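Subject: Re: [gasard-photo] hanging day + print sizes

Ivars Liepiņa wrote:
> Do we still want everything at A3 for the Gretum show? I've got
> 9 done on the matt paper and would rather not redo them. Also who
> is taking the frames over on Saturday, I can't fit them in the car.
>
> Ivars

Hi Ivars, all

Quick one before work. A3 is fine, keep your 9. Iraís is printing hers bigger but she's on the end wall so it won't clash. Matt please, the lights in there are awful on gloss.

Frames - Teodoro has the van till 4, he'll do yours and Nuria's. Text him the adress, he never reads the list.
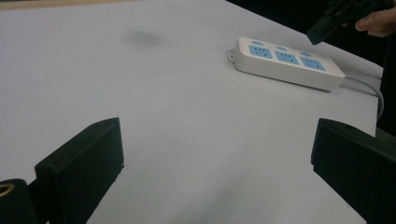
White tabletop, black behind

Captions: title, name, place, nothing else. Rellstead want the text file by Thursday night and they won't chase. Still missing Nuria's and one of mine.

Money. Hire is 400, labels and wine came to 121, so we're ok out of the 600 but only just. Please dont order more mounts without asking.

Anyone got a spirit level? Last year's hang was wonky all down the left.

Dionysis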